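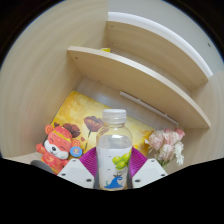 *Corner shelves with pale wood and rounded fronts.*

**Where do the lines in wood come from?**

Look at a wooden shelf or table. See the thin lines? That's called grain. A tree made it – slowly, one year at a time.

Trees grow fatter as well as taller. Just under the bark is a super thin layer that makes new wood. In spring it works fast. Big cells, light color. By late summer it slows down. Small cells, darker color. Then winter, and in cold places the tree takes a rest.

One light band plus one dark band = one ring. One ring is usualy one year. So a stump with 129 rings? Probably a 129-year-old tree!
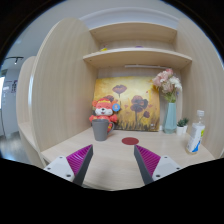 Now the sawmill part. Cut straight across the trunk and you get circles. Cut the long way, top to bottom, and those same rings turn into stripes, or wavy shapes like hills on a map. Same tree, different cut.

And knots? Those are where a branch used to grow. The trunk got wider and wrapped itself round the bottom of the branch.

**Try it** – find 2 wooden things at home. Put thin paper on top and rub gently with the side of a crayon. Do the lines show up? Smooth shiny wood might not work, so try a old fence or a log to.

*Words by Xuân Đoàn*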